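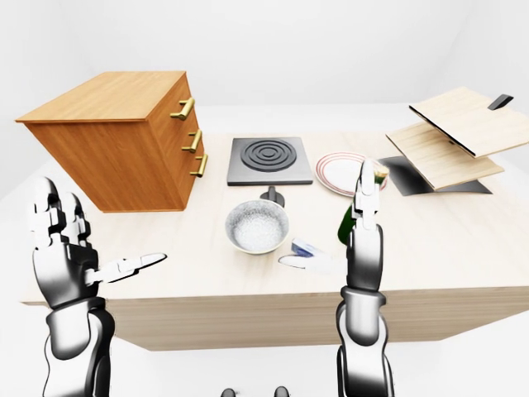 Maysoun Bataineh escribe que, en su centro, el registro de visitas en papel dejó de ser fiable en cuanto coincidían la entrada del alumnado y las reuniones con familias, y pregunta si el sistema admite varios accesos a la vez.

El control de visitas Rendix, distribuido por Briner, admite hasta 3 puntos de acceso por licencia. Cada consejo escolar determina qué personal puede consultar los registros y durante cuánto tiempo se conservan.

Referencia: 1547
Destinatarios: centros de primaria y secundaria
Suministro: terminal de recepción, lector de acreditaciones y 100 tarjetas de visitante
Formación del personal: incluida, en el propio centro
Plazo de entrega: 13 días hábiles

El sistema no incorpora reconocimiento facial ni transmite datos a terceros. Las incidencias se comunican a la dirección del centro, que decide sobre su traslado a otras instancias.

Los pedidos para el inicio de curso deberán formalizarse antes de septiembre. Condiciones vigentes desde el 28/05/2020.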